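Small daily rituals, what's yours?

Trellcombe Hearth forum > Daily Practice

mossy_kettle
I started something in January and I have to share it because I love it so much! Every morning before coffee I put my palm flat on the kitchen table and say good morning to the house. Out loud! Then I name one thing I can hear. Two minutes, tops. I've kept it up longer than any journal I ever bought (and I own a lot of journals).

fernandfog
Oh I like this. Does it have to be the same table? I travel between Kornton and my sister's place and my rituals always fall apart on the road.

mossy_kettle
Any table! I've done it on a picnic bench. Wood feels best to me but go with whatever is near.

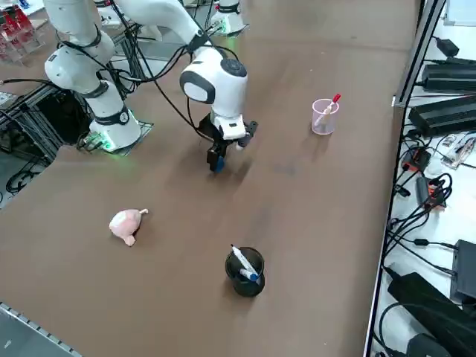

Big brown tabletop, two robot arms

old_pan_lid
Gonna disagree a little. I think a ritual needs its own object, one you don't use for anything else. I have a stone from the beach at Amircombe and it lives on the windowsill. If I used the table I'd be thinking about crumbs.

mossy_kettle
Ha, crumbs are part of it for me! I want it mixed up with regular life. But a beach stone sounds lovely, is it a smooth one?

old_pan_lid
Smooth on one side, pitted on the other. I still say crumbs are a distraction.

tuesdays_child
I'm with the stone camp, but I carry mine in a coat pocket so fernandfog's travel problem goes away. Mine is an acorn cap. I've lost 2 already and just picked up another one, which old_pan_lid will probably hate.

old_pan_lid
I do hate it. Glad it works for you though.

fernandfog
Tried the table thing at my sister's at 6 am. Heard the fridge. Said good morning to the fridge. I'm so doing this again tomorrow!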